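**Drimell washbasin cabinet, with sink top**
Review by Ramiro Bustamante

I paid 160 dollars for this cabinet and I use it since May. Assembly took me up to 2 hours, and the instructions were clear in most places.

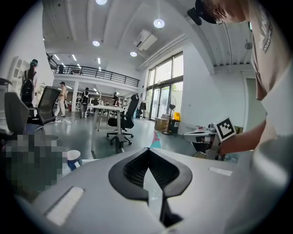 The two doors close softly and the basin is deep enough to wash a shirt. I like also that the back corner has space for a cup. My complaint is the hinges: I had to tighten them after eight weeks. 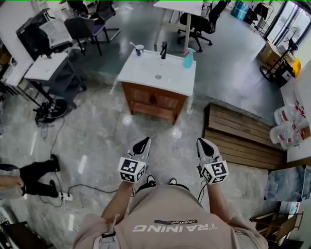 *Brown cabinet, white sink top and black faucet*

Cleaning is easy, but water spots show on a black faucet, so I wipe it every Thursday. I give it 7 of 10. For a small bathroom I would buy it again.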